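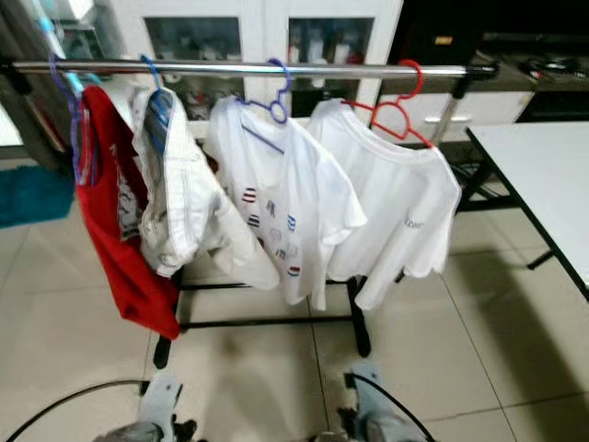 How to dry shirts on hangers (and skip most of the ironing)

Household > Laundry > Drying indoors

Print this page | E-mail this page

Quick one this week. Tops only - T-shirts, short sleeves, the odd striped shirt. Jeans and anything heavy go elsewhere, see the end.

What you need

A rail on legs, the kind with a single bar across the top. Plastic or coated wire hangers, not bare metal (rust marks, ask me how I know). A table near the rail. A towel if your machine spins badly.

Any hanger colour will do. Purple, blue, red-orange, whatever came in the pack. Some people give each person in the house a colour and it does make putting away faster.

Before you start

Set the spin to 1,000 for shirts. Ours goes higher but the creases that come out of a fast spin are murder. Take the load out as soon as it stops. Left in the drum overnight it will smell and you'll be washing it again.

Tip everything on the table in one heap. Then pull the tops out one at a time and leave the rest where it is.

Sorting at the table

Heap at one end, hangers at the other. Work from the top of the pile, don't dig - digging drags sleeves through sleeves and you end up with a knot. If a shirt slides over the edge do that one first before it hits the floor.

Thick stuff, jeans and so on, push to the far side. Red things keep off the white things while damp. I mean it. 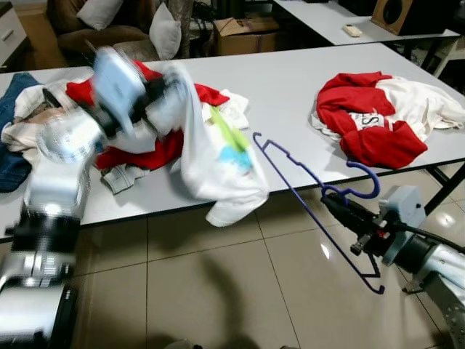
Words: Cherry Mae Cabrera | Checked by Wayne Hulme | 12/6/23

Putting a shirt on the hanger

1. Hold it by the shoulders and give it two hard shakes. Most of the creases go here.

2. Hanger in from the bottom hem, not through the neck. Pushing it through the neck is what makes collars go baggy. Takes a second longer.

3. Line up the shoulder seams with the ends of the hanger. If one side droops the whole shirt dries on the slant.

4. Collars - stand them up, smooth them round, fold back down. A striped shirt hung in a twist will show every bit of it, the stripes give you away.

5. Pull the sleeves out and down. Then the front hem, then the back. Gentle on anything with a print, and don't stretch the print itself.

6. Hook over the rail, all hooks facing the same way.

Spacing

A hand's width between shirts. Sleeves shouldn't lie over the next shirt along, if they do, shuffle everything up. Eight to a rail is my limit, four is better if you've got the day for it. Where two touch you get a damp patch, usually under the arm.

Stand the rail on tiles or lino if you can. Keep it a bit away from cupboards so air gets round teh back. Window open a crack, even in March.

How long

Thin T-shirts, hung in the morning, done by tea. Thicker cotton, overnight. Feel the hem and the underarm, those go last. Turn the hanger round halfway if one side faces a wall.

The rest of the pile

Jeans - by the waistband, inside out, pockets pulled out. Jumpers flat on a towel, never on a hanger. Socks wherever they fit.

From the postbag

Femi Osagie asks about shoulder bumps. Too narrow a hanger, or to much water in the shirt. Damp thumb over the bump, smooth it, leave ten minutes.

Hammad Ghauri says he buttons the top button only and leaves the others. Fine, I do top and third.

Filed under: Laundry, Clothes care, Small jobs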